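The Orange Keys

My aunt left me the apartment in Drenulau, and with it a bed in pieces, and a paper in her handwriting: "Everything you need is with the orange keys." I read it standing up in my coat.

I called Kátia Bastos, because she had lived on the second floor for 17 years and had helped my aunt with most things.

"Orange keys," she said. "Yes. She was always putting them down and then looking for them."
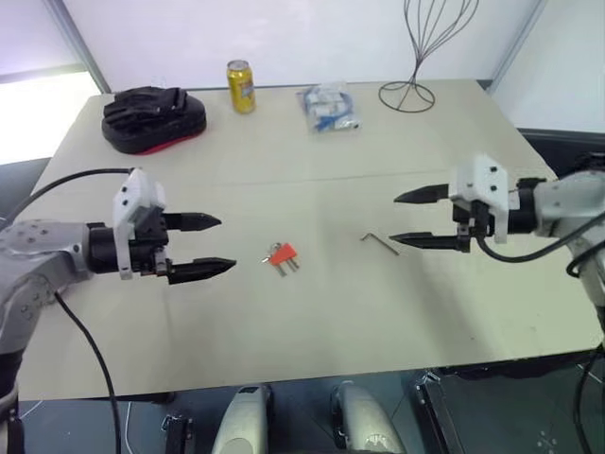
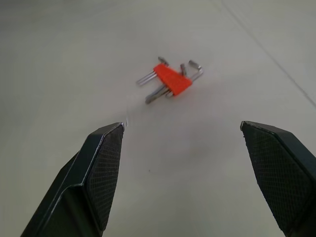
Metal and orange-red plastic, on a pale surface.

Kátia came up with soup and sat on the mattress, which was leaning on the wall and slowly became a chair under her. I read her the instructions for the bed. The bed was called Trudham and it had many small letters, A to R, and some of the letters were missing.

"Your aunt built it four times," Kátia said. "Every time she moved it to another wall, she took it apart first. I told her that two people can simply push a bed. She said a bed which is pushed will complain all night."

We started in the afternoon. I held the long side and she turned the screws, a quarter of a turn each time, because there was no space near the wall. She did not talk when she was turning. When it was my turn I talked too much, and I put the side in backwards, and we had to go back to letter C.

At some moment she stopped and looked at the paper again.

"She wrote everything," Kátia said. "But there is no bolt for the foot end."

I looked in the soup bag, in my coat, in the kitchen drawer. There was a receipt in the drawer from Carbone for 307, with no name of what was bought. There were no bolts.

So the foot end stayed open that night. I put my suitcase under it and it was the correct height, or roughly. I slept badly, and in the morning I heard Kátia on the stairs - she walks with one heavy foot - and something was rattling in her apron.

"She gave them to me in December," she said. "I forgot what they were for."

More stories
The Ferry to Ellitz
A Coat for My Brother
1,852 Steps
What the Baker Heard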